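Bowl nesting: does a low side view help the policy or only the operator?
11 comments

vsutter
We are writing up the method section for the bowl nesting task and I would like objections before March. Setup: two arms on a framed wooden table, teleoperated demonstrations, 2000 episodes. The policy gets an overview stream and a low stream close to tabletop height. With the low stream masked at test time, success drops from 82 percent to a figure I am still rechecking, but the drop is large.

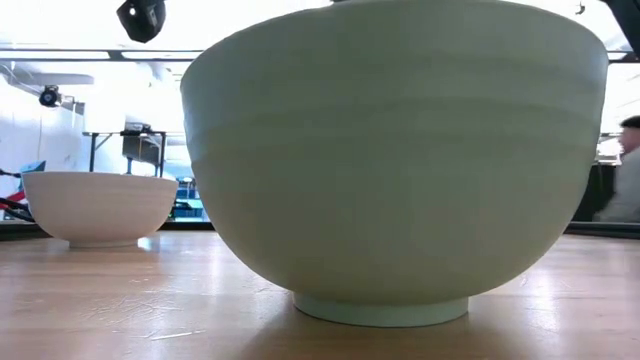 My reading is that the foot ring matters. Nesting fails mostly on release, when the held bowl is still a few degrees off and the foot catches the rim of the bowl under it. From overhead that gap is hidden by the bowl itself.

Share (3)

toswood_lab
Masking a camera at test time is not an ablation. The network was trained with both streams, so you are measuring how it handles a blank input. Retrain without the low view, same episodes, same seed count, then compare.

k_pfister
Agree with toswood_lab. Also, apparent size from a low camera depends heavily on distance. A near bowl looks huge next to a far one. How does the policy decide which bowl fits into which?

vsutter
Retraining is queued for Wednesday. On size: the low stream is not meant to carry that. The overview does, and all bowls are on the table plane at the start of an episode, so relative diameter is easy to recover there. What the overview does poorly is tilt during transport.
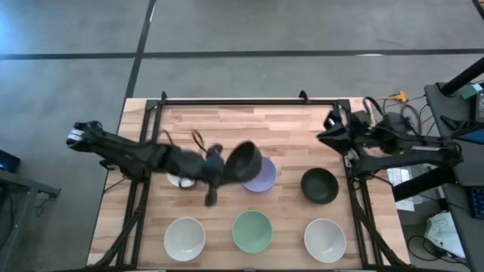
Motion blur makes it worse. We drop the arm speed over the last part of the approach, and the tilt estimate from the overview improves, but it never gets as good as the low view on a slow release.

flemeo
Then slow the arm and leave the second camera out. Extra calibration, extra bandwidth, one more thing to bump.

vsutter
We tried it. Cycle time goes up and the release error is still there on the dark bowls. Shading on the inner wall gives the encoder very little to work with.

k_pfister
Dark bowls could be an exposure problem. Did you lock it?

vsutter
Locked on the overview, auto on the low one. The low view washes out toward the ceiling lights. I will lock both and rerun.

toswood_lab
So two variables differ between the streams. I would not claim anything about viewpoint until that is fixed.

dreseo
Slight disagreement. The release failures are geometric and the explanation holds whatever the exposure. Report it as a failure analysis and leave the 82 out of the abstract.

vsutter
That is fair. I will move it to the appendix and post the retrained numbers under this thread.
V. Sutter

Share (3)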